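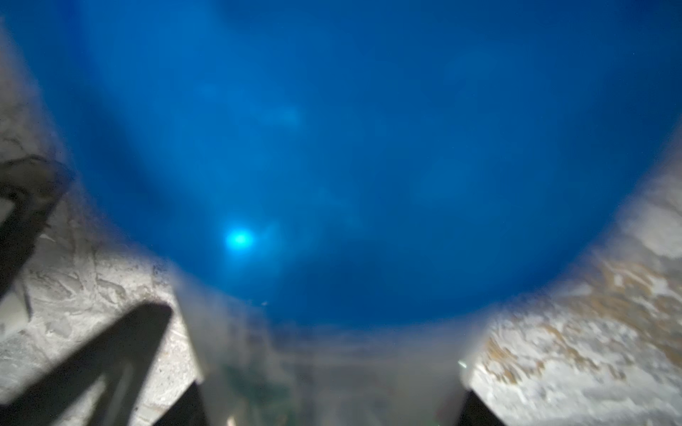 Fingers close up, scuffed and mottled.

Wednesday, March 25, 2020

Teacher profiles for the school paper – notes on the interviews

First proper transcript came in from Oğuzhan Kılıçarslan and it is so good! He sat down with Dorian Lecomte (art, upper years) and got 15 questions in before the bell. The best bit isn't in the question list at all. He asked what was in the tall cupboard, and Dorian went off about papier-mâché and a summer spent painting shop shutters. I'd open the piece with the shutters and move "how long have you been teaching" well down.

Length: transcript is well over 1,000 words, page slot is the usual one. Cut the travel section, keep the answer about marking. Oğuzhan wants to keep the travel section. We'll argue about it on the call.

Remzi Ersoy's draft on the music teacher is shorter and nearly there. She says "very unique" twice, fix. Lovely ending though, with the cello that came back from repair with someone else's bow – leave that alone.

Tried two layouts for the profile page, question-and-answer and running text. Running text wins for Dorian, he talks in long loops and the questions keep tripping him up. Q and A suits Remzi's one. Can we have both in the same issue? I think yes, if the headings match. 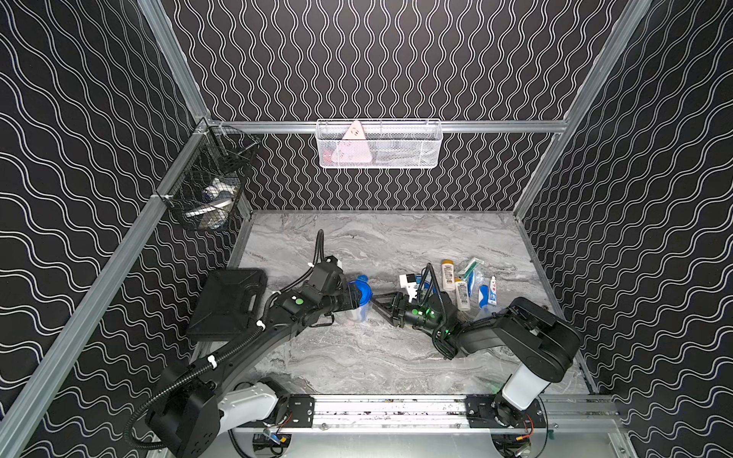 Two arms at the marble-patterned table, baskets on the rails.

Headline size: 60 looked shouty on the proof, going down a step. Pull quotes in the lighter weight. Vojtěch Dvořáček has a column name at last, "Grindness", all about homework and sleep, and I laughed out loud at the first paragraph. Needs a second source for the bit on start times.

Survey on favourite lessons: 80 forms back from January, still in the blue folder, nothing typed up. Oğuzhan Gündoğdu offered to do the typing (thank you!!) and he'd like a byline on the chart. Of course he can have one.

Things to ask next time, stolen from the good interview: what's on your desk, what did you get told off for at school, which lesson went wrong. Drop "describe yourself in three words", everyone says "friendly".

To do
– ring Dorian, check spelling of the village
– Remzi: one more quote from a pupil
– Vojtěch: source
– photo credits, all pages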